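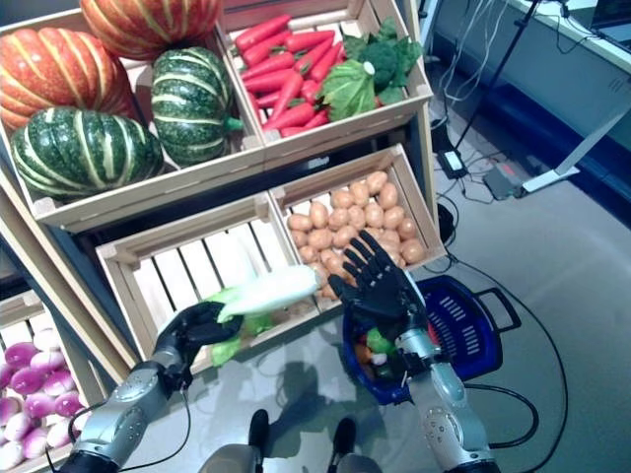

Setting Up and Running the Produce Pick Exercise

Student Robotics Laboratory, Course Module 2
Last revised August 10, 2020

Purpose of the Exercise

The produce pick is the second assessed exercise in the humanoid manipulation module. Student teams operate a two-armed robot in front of a tiered crate display, remove named items of artificial produce, and place them in a shopping basket on the floor. The exercise is designed to be completed in one laboratory period by a team of three, following the procedure on this page.

Teams are expected to have passed the Module 1 safety check and to have read the Skustlow controller manual before their first session. A team that has not done so may observe but may not operate the robot.

What You Will Need

The robot, with both hands fitted and charged
The Skustlow controller and its operator station
The tiered wooden crate display
Artificial produce from the two storage bins
One blue plastic shopping basket
The run sheet for your team, printed from the course page
The Jarnis logging program, installed on the station computer

Produce must be returned to the storage bins at the end of every session. Real fruit and vegetables are not permitted in the laboratory.

Roles Within the Team

Each team assigns three roles before powering on. The operator controls the arms and hands. The safety monitor holds the stop button and watches the robot at all times. The recorder reads out the item list, keeps the run sheet, and starts and stops the log. Roles rotate after each complete run, so that every member has operated, monitored, and recorded by the end of the period.

The safety monitor has no other duties. A monitor who needs to look away, answer a question, or pick something up must first call a pause.

Step 1. Prepare the Floor

Clear the floor in front of the display of bags, chairs, and loose tools. Cables should be drawn to the side and laid so that they do not pass under the feet of the robot or between the robot and the lower crates. Leave enough slack for each arm to reach its full extension. A cable that pulls tight during a reach will shift the wrist and spoil the run, and it can damage the connector.

Power adapters stay near the wall side of the work area. Do not place them in the path of the safety monitor.

Step 2. Stock the Display

Place each type of produce in its assigned crate. The standard layout is as follows.

Upper left: ornamental squashes, orange-red and striped green
Upper right: carrots, with broccoli and the light green head at the right end
Middle left: the long leafy vegetable
Middle right: potatoes
Lower left: the purple-topped roots

Fill the potato crate until the items rest against one another. The middle left crate is kept nearly empty in the standard layout, so that the first pick can be made without contact with neighboring items. Teams repeating the exercise for a higher grade may ask for the crowded layout, in which this crate is filled as well.

Leaves may hang over the rim of a crate, but stems should be kept clear of the crate beside it where possible. Squashes are to be set down so that they do not roll when touched.

Step 3. Position the Basket

Set the shopping basket on the floor in front of the display, on the side of the hand that will not be picking first. In the standard run the left hand picks from the middle tier while the right hand waits open over the basket. Turn the basket handle outward, away from the fingers.

Items from an earlier run may remain in the basket if the recorder has noted them on the run sheet. They must not rise above the rim.

Step 4. Power On and Bring the Robot to Ready

1. Confirm that the safety monitor is holding the stop button and has tested it.
2. Switch on the robot and wait for the controller to report that all joints are available.
3. Open both hands fully. Watch each finger separately. A finger that lags behind the others must be reported to the instructor before any grasp is attempted.
4. Walk the robot to the ready line at low speed. The feet need not be exactly level, and a slightly staggered stance is acceptable provided that the controller reports stable balance.
5. Raise both forearms until the hands are in view of the head camera.

If the hands cannot both be seen from the operator station, adjust the head angle before continuing. Do not correct the view by leaning the body forward.

Step 5. Start the Log

The recorder opens Jarnis, enters the team code, and selects the produce pick template. The template records joint positions, hand commands, and head camera video. Check that the log counter is advancing before the first item is called. Each run is limited to 1000 log entries — a run that reaches this limit closes automatically and is scored on the items placed up to that point.

Step 6. Make the First Pick

The first item on every standard list is the long leafy vegetable in the middle left crate. It is light, but it is awkward to hold, and most teams find that it takes more practice than the potatoes.

1. Bring the left hand above the crate with the fingers open and the palm facing down.
2. Lower the hand until the fingers are on either side of the vegetable. Avoid gripping by the loose leaves alone.
3. Close the hand at the reduced grip setting. Wait for the finger readings to settle.
4. Raise the hand slowly. The free end will swing or tilt as it leaves the crate. A diagonal hold is acceptable.
5. Pause once the vegetable is clear of the slats, and check that the free end is not touching the potato crate.

The right hand should remain open and still throughout. Moving both arms at once is not permitted on the first pick.

Step 7. Transfer to the Basket

Carry the item across the front of the display at a height above the rim of the basket. The right hand withdraws to the side before the left hand arrives. Lower the item until its end is inside the basket, then open the fingers. An item dropped from above the rim counts as placed only if it comes to rest fully inside.

Handing an item from the left hand to the right is allowed from the second pick onward. Teams choosing this method must mark it on the run sheet, as it is scored under a separate heading.

Step 8. Work Through the List

The recorder reads out one item at a time, naming the produce and the crate. The operator repeats the name before moving. The following notes apply to particular items.

Carrots: Approach from the green tops. The carrots lie lengthwise and close together, and a wide grasp will lift more than one. If two are lifted, return both and try again.

Potatoes: Use the fingertips. Choose a potato from the top of the heap. Pulling from the side may cause the heap to slide toward the front of the crate.

Squashes: These are the largest items and are attempted last. The robot may need to take a step toward the display. Call the step aloud before making it, and allow the safety monitor to check the cables.

Purple-topped roots: The lower left crate is partly in the shadow of the display. Tilt the head down before reaching, and confirm that the hand can be seen clearly.

Step 9. Finish the Run

When the list is complete, or when the time allowed has ended, return both hands to the ready position with the fingers open. The recorder stops the log and reads the file number aloud so that it can be copied to the run sheet. Walk the robot back to the parking position before anyone approaches the display.

Dropped items may be picked up from the floor only after the robot has been parked and the safety monitor has given permission.

Common Problems

The grip closes but the item slips. Check the grip setting first. If it is correct, the fingers are probably closing on leaves. Release, lower the hand a little further, and repeat.

The hand strikes the crate rim. Stop, raise the arm straight up, and approach again from a greater height. Do not slide the hand along the slats.

The controller reports fault 3521. The wrist has been asked to turn past its limit. Return the arm to ready and approach the item from a different angle. If the fault appears again within the same run, end the run and inform the instructor.

The video in the log is dark in the lower crates. Confirm that all the room lights are on and that no team member is standing between the lights and the display.

The robot sways when both arms are extended. Bring one arm in. Reaching with both arms at full length is outside the permitted range for this exercise.

Scoring and Submission

Teams submit the run sheet, the Jarnis log files, and a short written account of one failed pick. The account should state which item was attempted, what the operator intended, what took place, and what was changed on the next attempt. Accounts are read alongside the log — a team that reports a failure accurately loses no marks for it.

Points are given for items placed, for correct use of the call and repeat procedure, and for condition of the work area at the end of the period. Damage to produce is noted and does not lower the score unless the grip setting was above the permitted value.

Log files are uploaded through the Setix portal under the team code. Files sent by e-mail are not accepted. Teams wishing to use their logs in the Courtois project option, offered from February, should keep a copy of every complete run, including those not submitted for a grade.

Questions about the procedure should be raised with the laboratory instructor before the session begins.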